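Monday, bench notes, psalm booklets for the Hindasville retreat

Started at the long bench with the Psalm 40 gatherings, and I am so pleased with how these are coming along! The big type was the right call. Read verse 3 out loud while folding ("he put a new song in my mouth") and the line breaks fall just where you want to take a breath. Eliécer did that layout and I want it copied for everything else we print.

Order is for 52 booklets. 26 are folded and pressed, the other half is still flat. Each one has Psalm 8, Psalm 26 and Psalm 40, with a blank page facing each psalm for people to write a line of their own.

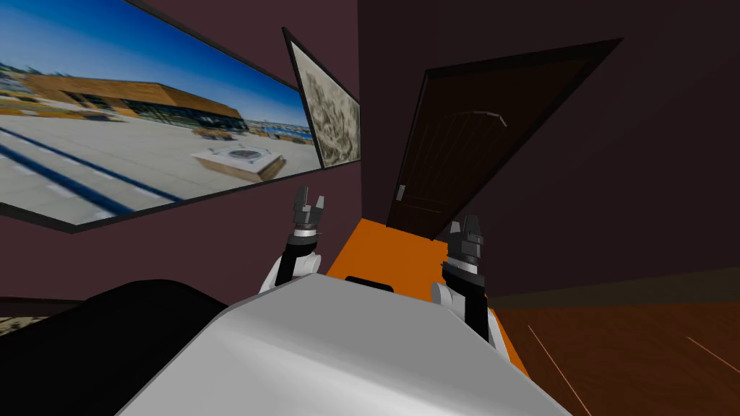

Both arms raised, grippers open.

Sewing: three-hole pamphlet stitch, Zoleo thread, the cream one. Waxed it twice and it pulls through beautifully. The first two I did with the knot on the outside, which looks sweet but catches on a sleeve, so inside knots from now on. Re-punched the template as well – the middle hole was drifting toward the tail.

Terau paper for the insides takes pencil well and fountain pen nearly as well. Slight ghosting with the black ink if you press hard. I can live with that in a prayer book. People will be writing slowly anyway.

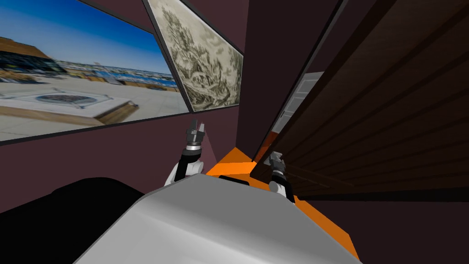 Covers

Coutinho card, the oatmeal color. Scored on the bone folder side first, then turned. Grain has to run head to tail or the spine cracks; two spoiled before I checked, both went in the offcuts drawer for bookmarks.

Left the front almost bare. Just the word "Selah", small, low down on the right. We argued over this one last August and I still love it. You pick the book up, you meet that word, and you have already slowed down before you open it.

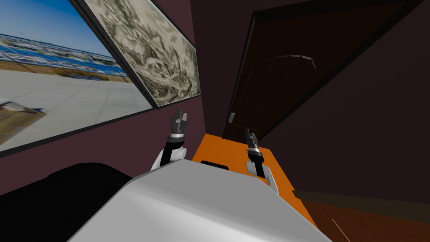

Bořivoj Kopecký thinks Selah is wrong for this set. None of the three psalms we picked has the word in it, he says, and someone at the retreat is bound to go looking. His vote is for the psalm numbers alone, or nothing.

Well, he's right about the text, I went through all three again after lunch. Psalm 8 no, 26 no, 40 no. Hmm. We could swap one for Psalm 46, which has it three times and would be a joy to pray together on the last evening ("Be still, and know"). But that means new gatherings for the ones already pressed.

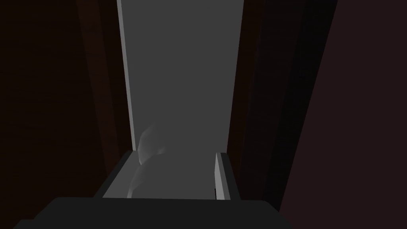
Or keep the three and add 46 as a single folded sheet tucked in the back, loose, so people can carry it outside with them. I like that a lot! Costs one more sheet per book and no unpicking. Eliécer Chambi to try a layout at the same type size and see if it fits on four pages.

To do: wax more thread, cut the remaining covers, ask Bořivoj if the loose sheet settles it for him. Booklets under the weights until tomorrow, don't move the top board.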